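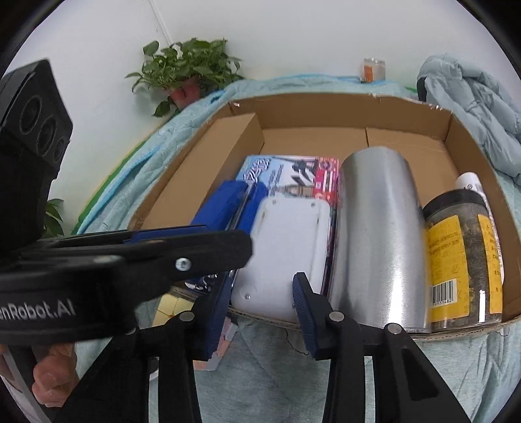 Do people need less food as they get older?

Most people over 70 need fewer calories than they did in middle age, but they need the same amount of vitamins and minerals, and often more protein. The meals can get smaller as long as what goes into them gets better.

22 shares
2 comments

Appetite tends to fall slowly in later life. Taste and smell become duller, some medicines leave the mouth dry, and a person who has cooked for a family for decades may find little pleasure in cooking for one. Breakfast becomes a cup of tea, lunch becomes toast, and the evening meal is whatever can be warmed up. Weight comes off over a winter and the family puts it down to age.

Losing weight without trying is worth mentioning to a GP at any age. In older people a good part of what is lost is muscle, and muscle is what gets a person out of a chair and up the stairs. Loose rings, a belt on a new hole or dentures that have started to slip are common early signs.

Protein is the first thing to look at. Many older people eat most of theirs in one go, with the main meal, and have very little at breakfast. Spreading it through the day is generally easier on a small appetite. An egg in the morning, some cheese or tinned fish at lunch and a helping of chicken, lentils or beans later on will do more than one large plate of meat that is left half eaten. A small tin of tuna can provide 22 grams of protein. A 300 ml glass of milk gives less than that, but it goes down easily when solid food does not appeal.

At the lunch club in Trerkton, the menu was changed last February with this in mind. Portions were made smaller and the food richer. Mashed potato now has milk powder and butter in it, soups are made with red lentils, and custard is served most days. Fewer plates come back with food on them. The Penilico day centre, which shares a kitchen with the club, has started offering a milky drink in the middle of the afternoon in place of squash.

Vegetables still matter, though a heaped plate of them can fill a person up before they reach anything else. A portion is 80 grams, and frozen or tinned counts just as fresh does. Frozen peas are a good choice for someone living alone, as a handful can be taken out and the rest put back. Tinned fruit in juice is soft and needs no peeling.

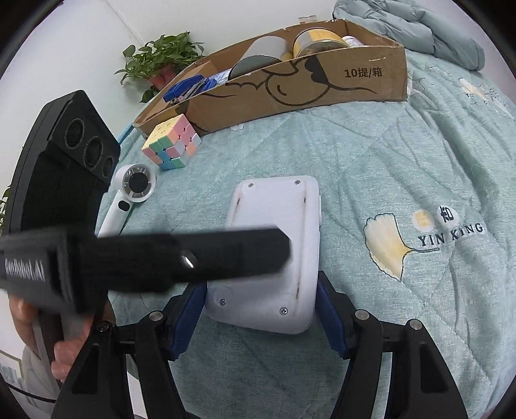
Drinks are the other weak point. The feeling of thirst becomes less reliable with age, and some people cut down on purpose so as not to get up in the night. Too little fluid can bring on constipation, headaches and confusion, and it makes a fall more likely. Tea and coffee count towards the total. So do soup, jelly and ice lollies. Having a drink with every meal and one in between is a simple routine to keep to, and anyone bothered by night trips to the toilet can try having most of it before teatime.

Vitamin D is hard to get from food alone. In the UK everyone is advised to think about a daily supplement in autumn and winter, and those who are seldom outdoors are advised to take one all year. Other supplements should be checked with a pharmacist first, especially by anyone on warfarin.

The low-fat advice that many people took up in their fifties may no longer suit them at 80. A person who is thin and eating poorly can usually go back to whole milk and full-fat yoghurt. Those with diabetes, kidney disease or swallowing problems should ask their own team before making changes.

Company helps as well. People tend to eat more at a table with others, even if it is only one neighbour and a bowl of soup.

300 people found this useful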